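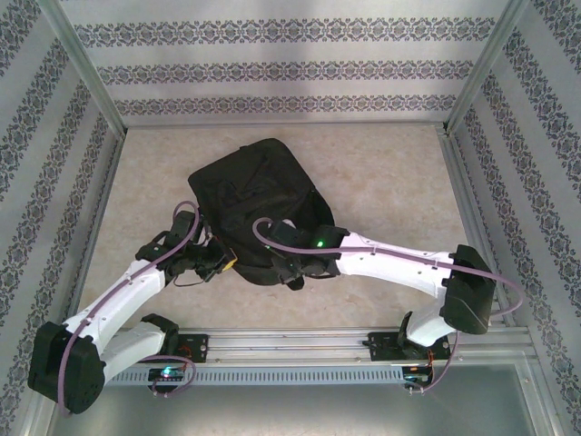 Abb. 5: Zweiarmzelle mit schwarzer Stofftasche auf der Arbeitsfläche, beide Greifer am unteren Bereich der Tasche

5 Greifpunktplanung für verformbare Objekte

Dieser Abschnitt beschreibt die Einrichtung des Planungsmoduls Mạch für Textilien und andere biegeschlaffe Teile. Vorausgesetzt werden eine abgeschlossene Hand-Auge-Kalibrierung (Abschnitt 4) und ein laufender Steuerungsdienst Ilo. Für starre Objekte gilt weiterhin Abschnitt 3.

5.1 Arbeitsfläche und Maske

Mạch trennt das Objekt vom Untergrund, bevor Greifpunkte berechnet werden. Ein dunkles Objekt auf heller Fläche wie in Abb. 5 ist für die Segmentierung günstig. Kritisch ist der umgekehrte Fall an den Greifern: Schwarze Greiferteile heben sich von schwarzem Stoff kaum ab. In Abb. 5 betrifft das vor allem den rechten Greifer, der den Stoff überdeckt.

1. Im Menü »Wahrnehmung« das Profil »Textil dunkel« laden.
2. Beide Arme in die Ruhelage fahren und das leere Hintergrundbild aufnehmen.
3. Objekt auflegen. Falten müssen nicht glattgestrichen werden.
4. »Maske berechnen« wählen und die Kontur in der Vorschau prüfen.
5. Die Option »Eigenkörper ausblenden« aktivieren. Die Software projiziert dann das Modell beider Arme in das Kamerabild und nimmt die verdeckten Bereiche aus der Maske heraus.
6. Profil speichern.

Hinweis: Das Eigenkörpermodell enthält nur starre Glieder. Kabelschläuche, die wie in Abb. 5 in weiten Bögen an den Unterarmen geführt sind, werden nicht berücksichtigt. Ragen sie in den Bildbereich des Objekts, ist unter »Zusatzhüllen« je Arm eine Hülle anzulegen.

5.2 Greifpunkte festlegen

Mạch schlägt Greifpunkte an der Kontur und an erkannten Faltenkämmen vor. Abstehende Laschen und Gurtenden werden gesondert als »Fortsatz« geführt. Sie lassen sich meist leicht fassen, geben aber die Lage der übrigen Stofffläche nur ungenau wieder.

1. »Kandidaten anzeigen« wählen. Die Liste ist nach Bewertung sortiert.
2. Für den linken und den rechten Arm je einen Kandidaten zuweisen.
3. Den Mindestabstand der Greifer prüfen. Voreingestellt sind 34 mm, gemessen zwischen den Fingerspitzen.
4. Den Anfahrwinkel kontrollieren. Bei flach liegendem Stoff darf die Fingerspitze die Arbeitsfläche berühren, der Greiferkörper nicht.
5. »Plan prüfen« ausführen. Rot markierte Bahnabschnitte sind nicht freigegeben.

Wird ein Fortsatz gewählt, der nahe an einem Greifer liegt, meldet das Modul gelegentlich W-12 (Ziel verdeckt). In diesem Fall den betreffenden Arm zurückziehen, die Maske neu berechnen und den Kandidaten erneut zuweisen. Der Schwellwert für die Verdeckung sollte dafür nicht angehoben werden - die Meldung verschwindet dann zwar, der Greifpunkt bleibt aber geschätzt.

5.3 Synchronisation der Arme

Beide Arme erhalten ihre Sollwerte aus einem gemeinsamen Zeitplan. Im Modus »Gekoppelt« wartet der schnellere Arm am Vorgreifpunkt, bis auch der zweite Arm seine Position gemeldet hat. Der Modus »Frei« ist für beidhändiges Anheben nicht zulässig.

1. In Ilo unter »Ablauf« den Modus »Gekoppelt« einstellen.
2. Die Wartezeit am Vorgreifpunkt auf 2 s begrenzen. Nach Ablauf bricht Ilo die Bewegung ab und meldet E-07.
3. Die Zugkraftgrenze aus dem Textilprofil übernehmen.
4. Den ersten Durchlauf mit reduzierter Geschwindigkeit starten.

Vorsicht: Während des ersten Durchlaufs nicht in die Zelle greifen. Die Zugkraftgrenze überwacht den Stoff zwischen den Greifern und ersetzt keine Kollisionsüberwachung.

Vorsicht: Die Statusanzeigen an Handgelenk und Elektronik sind keine Sicherheitsanzeigen. Maßgeblich ist allein der Zustand im Fenster »Freigabe«.

5.4 Protokoll und Fehlersuche

Ilo schreibt zu jedem Greifversuch Maske, Kandidatenliste und Gelenkverläufe in das Sitzungsverzeichnis. Bei Anfragen an Posine ist das vollständige Verzeichnis zu übermitteln, einzelne Bildschirmfotos reichen nicht aus.

W-12: Ziel verdeckt. Siehe 5.2.
W-15: Kontur nicht geschlossen. Beleuchtung prüfen, Hintergrundbild neu aufnehmen.
E-07: Zeitüberschreitung am Vorgreifpunkt. Bahn des langsameren Arms prüfen.
E-09: Zugkraftgrenze erreicht. Beide Greifer öffnen, Objekt neu auflegen, Plan verwerfen.

Nach E-09 darf der alte Plan nicht fortgesetzt werden, auch wenn die Schaltfläche »Fortsetzen« aktiv ist.

Bearbeitung: Yanling Mao, Tín Phan. Stand: 19. August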